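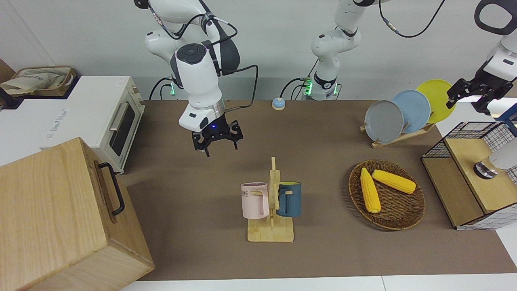
The Fosto hand mill grinds wheat, rye, rice, dried corn and most other dry grains into flour, and it does it with a crank, two steel burrs and whatever your arm has left at the end of the day. We've been building it in Sitholm for long enough that the early ones come back to us for new burrs, and we still get a little giddy when a fresh casting goes together and the handle swings all the way around without a tick. Milling does scatter a bit of bran, so give yourself a surface you can clear quickly. A big mat across the table, like the brown one in the photo, is a great thing to have under you when you're working with flour (you shake it off outside and you're done!). The mill takes its own small patch at the edge and leaves you the rest for bowls and dough.

What makes it good

The burrs, mostly. They're cut for us by Aidoo, who used to make them for coffee grinders, and the tooth pattern starts coarse in the middle and gets finer toward the rim. Whole kernels get cracked first and shaved down afterward, so you can go from a full hopper to soft bread flour in one pass if your grain is good and dry. Older mills in this size usually wanted two passes, and the second one was always the annoying one, with half-cracked wheat bridging over the hole and somebody poking at it with a chopstick.

The adjustment ring has 13 click stops. Stop 1 is as fine as it goes and stop 13 just cracks the kernel, nice for porridge or for brewing. Between them you'll find your own favorites. Ours are 3 for sandwich bread, 5 for pancakes and 9 for polenta. The stops are firm enough that the ring stays put while you crank, and that was the single biggest complaint about the old model with the wing nut.

And the smell! If you've only used flour out of a bag, fresh rye is going to surprise you. It's sweet and a little like hay, and it fades within a day or so, so we tend to grind right before mixing.

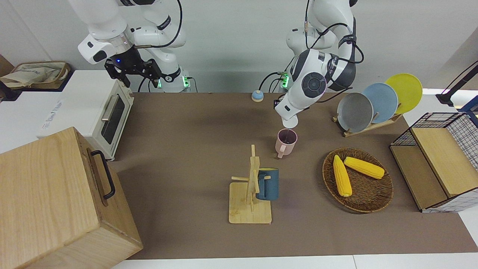 Setting up

The mill clamps to a table or counter up to 50 mm thick. Slide the jaw under the edge, snug the screw by hand, then give it another quarter turn with the bar. The pads are replaceable rubber. If your countertop has a lip or a rounded edge, use the wedge block that comes in the box.

Check the underside before you clamp. Drawer rails and apron boards are the usual trouble, and a good many kitchen counters have a strip of trim underneath that the jaw won't clear. An island or a plain dining table is often the easiest spot. You also want swing room for the crank on the right-hand side. Left-handed cranking works fine if you stand on the far side of the table, although the bowl is harder to see from there.

Run a handful of cheap rice through before the first real batch and throw it away. It carries off the last of the workshop oil.

Grinding

The hopper holds 700 grams of wheat berries. Rye is about the same and oats take up more room. A steady pace is better than a fast one, and 250 grams of wheat at stop 3 is a pleasant few minutes if you're used to it and a bit of a workout if you aren't. Kids love this job for exactly as long as you'd expect, and then you get the handle back.

Corn deserves its own note. Use dent or flint corn that has dried hard, shelled off the cob, with the chaff blown away.
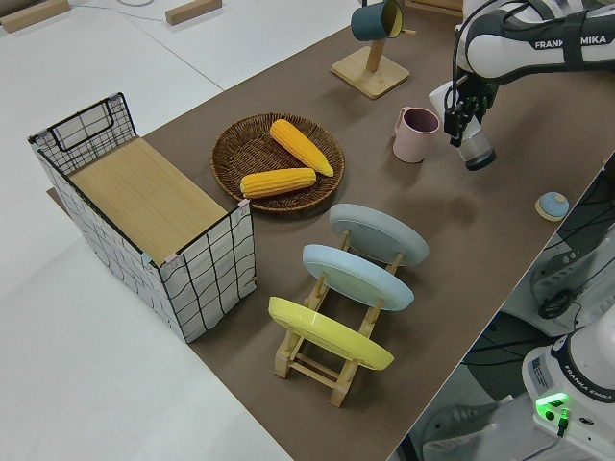 Popcorn will go through too, but it's tough stuff, so start at stop 11 and come down from there. Sweet corn and anything still fresh will gum up the burrs and you'll spend the evening with a toothbrush. The same goes for sprouted grain that hasn't been dried back, and for flax, sesame and nuts. We're asked about chickpeas a lot. Yes, if you crack them first on 13, and the flour is wonderful in flatbread.

If the crank suddenly goes stiff, back off two stops and turn it gently the other way. It's usually a pebble. Field-run grain has more of them than you'd think, so pour it out on a tray and look it over before it goes in.

Cleaning

Brush it out. The small stiff brush in the box fits between the teeth, and the front plate comes off with one knurled nut, no tools. Don't put any part of it in the dishwasher and don't rinse the burrs. A spoonful of dry rice at stop 6 will pick up most of what the brush leaves behind. The handle knob is beech and likes a drop of food-safe oil once in a while. May is when we do ours, along with the cutting boards, but any month will do. 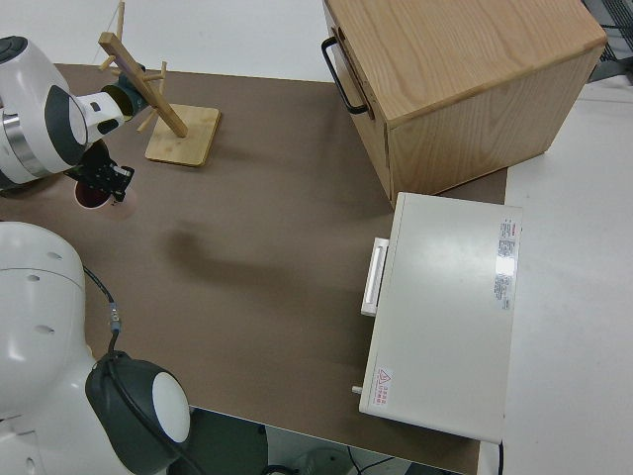

What's in the box

Fosto hand mill, body and hopper
Crank with beech knob
Fine steel burr set, fitted
Wedge block for rounded counters
Two spare clamp pads
Stiff brush
Printed booklet with our starter settings and the Trerkthorpe brown loaf

Details

Body: cast iron, tin plated
Hopper: 700 grams of wheat
Adjustment: 13 click stops
Clamp opening: up to 50 mm
Colors: plain tin, or cream enamel on the hopper only
Spares: burrs, pads, knob, front nut and adjustment ring all sold separately

The Trerkthorpe loaf

This is the one in the booklet, and people write to us about it more than they write about the mill. It's a dense, dark pan loaf that came from the bakery at Trerkthorpe, mostly wheat at stop 3 with a good scoop of rye at stop 7 stirred in so you get little chewy bits. No kneading at all. Stir, let it rise slowly overnight, scrape it into the pan and bake it hot. It slices better on the second day and makes fantastic toast on the fourth.

Older mills

If you have the wing nut model, the current burrs fit it and so does the crank. The adjustment ring does not, the thread is different. Send the body back to Sitholm and we can recut it, which takes a couple of weeks when we aren't busy.

Page updated December 2025. Cream hoppers are back in stock.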